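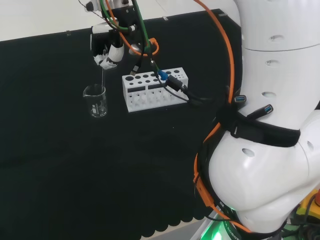 玻璃棒伸入小烧杯,杯壁印有刻度

期房交付前的那份验收清单,到底验了什么

买期房的人大多经历过这一刻:销售顾问递来一本装订整齐的册子,封面烫着楼盘的名字,里面是交付标准、材料说明和一份验收清单。Drestness 开发的 Lerdale 小区也有这么一本。清单列了299项,从入户门的门缝到阳台地漏的坡度,一项一个方框,旁边留着签名的位置。看上去没什么可挑的。

我把这本册子从头读到尾,读完以后有几处一直没想通。

先说数量。299项里,绝大部分是站在房间中央用眼睛就能判断的东西:墙面有无色差,瓷砖有无缺角,开关面板是否端正。涉及防水的只有9项,其中大半问的是“表面有无渗漏痕迹”。交房那天卫生间是干的,当然没有痕迹。闭水试验做没做、做了多久、水放多深,清单里找不到,要翻到附录才有一句“已按规范完成”,后面没有日期,也没有记录编号。

再说谁来填。册子里写得很客气,叫“业主与交付专员共同查验”。交付专员是 Drestness 的人,手里有一张当天的预约表,每户时间排得很紧,最短的一档只有19分钟。19分钟查299项,我不知道别人怎么算,我是算不过来的。于是现场常见的做法是专员念,业主点头,方框一路勾下去,到最后一页签字领钥匙。签完字以后,册子里有一条小字生效:可见瑕疵视为已经认可。

开发商的说法是,工程质量另有监理把关,交付清单只管观感。话说得通,可是监理合同由谁签,监理费由谁付,册子同样没写。给 Lerdale 做过程巡检的是一家叫 Mula 的公司,我找到它公开的巡检摘要,一共四页,结论那一栏每一期都写着“总体受控”。什么叫受控,抽查了哪几栋、哪几层,摘要里没有。整个小区1,412户,抽查比例多少,这是最起码该写的数字。 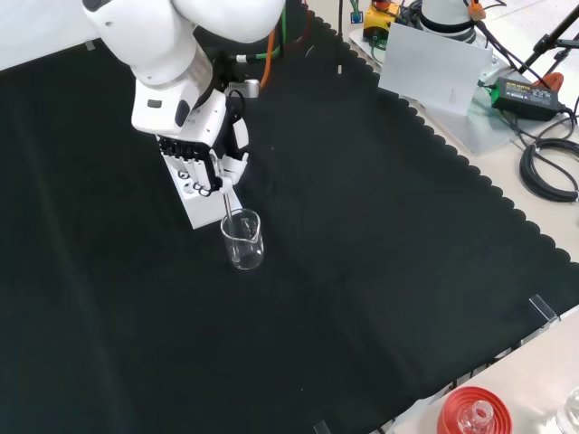
陈述很漂亮,可我家主卧的窗框外侧从来没有人打开看过,一位业主在电话里说,密封胶是后来下大雨才发现断了一截,打电话去问,对方先问她清单上有没有勾。她说勾了,对方便说那一项当时是合格的。

窗户的事值得多讲几句。窗框和墙体之间的缝怎么填,填完有没有做淋水试验,这些活都发生在外墙收口之前。收口以后再想看,就得动饰面。所谓验收,碰上这类部位,验到的其实是最外面那一层涂料。地暖管、电线穿管、卫生间防水的上翻高度,都是同样的道理。隐蔽工程要在隐蔽之前看,行里没有哪个人不懂,可偏偏买房的人进得了门的那一天,能盖的都已经盖上了。

于是有了第三方验房。Khurana 是这几年在本地做得比较大的一家,卖的是“分阶段验房”:基础一次,主体一次,封墙之前一次,交付再来一次。套餐听着对症,我也愿意相信做这行的人里有认真的。但有两件事要先问清楚。

一是进不进得去。期房在交付以前,工地归施工方管,业主没有进场的权利,业主请的人更没有。Khurana 的宣传页把四次查验排成一条时间线,页底注明前三次“视开发商配合情况而定”。我问过客服,在 Lerdale 这样的项目里前三次做成过几次,得到的回答是可以先下单,做不成退差价。退多少,看合同。自建房和小型联排的业主签的是施工合同,谈这一条容易得多,高层住宅的买家就别抱太大指望。

二是报告归谁用。验房报告最长可以写到几十页,照片拍得密密麻麻,热成像图红红绿绿。拿给开发商,对方往往只认自己的清单,报告至多“作为参考”。真要走到索赔那一步,私人委托的报告分量有多大,对方多半会要求重新鉴定。报告写得厚,不等于问题有人修。

我并不是劝人别花这个钱。封墙前要是真能进去一趟,这一次比交付那天的任何一次都值。我怀疑的是另外一种做法:把几道各管一段、互相不对账的手续叠在一起,每一道都盖章,然后告诉买房人,你的房子已经查过很多遍了。

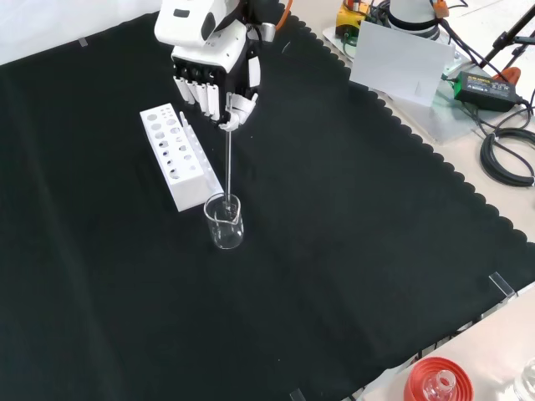
本刊居住与建筑组

签约之前能争取的,比交房以后多。可以要求把闭水和淋水试验的记录写进补充条款,注明户号、时长和试验日期,交付时附复印件。可以问一句监理和巡检的原始记录能不能查,不能查的话请销售写下来。多数销售会说没有先例,这也算一个答复,至少你知道那本册子的分量了。

已经签了的,收房别约下午最后一档。带一只卷尺、一只水平尺、一个插座检测器,卫生间自己放水,第二天去楼下看顶。专员催签字,就在签名旁边写上“未查验项目保留意见”,写完拍照。据说 Drestness 的专员遇到这行字要请示主管,那就让他请示。

Drestness 方面对本刊的书面提问回了一封邮件,称交付流程“持续优化”,新一版清单预计五月启用,项目数会增加。防水部分加不加,邮件里没有提。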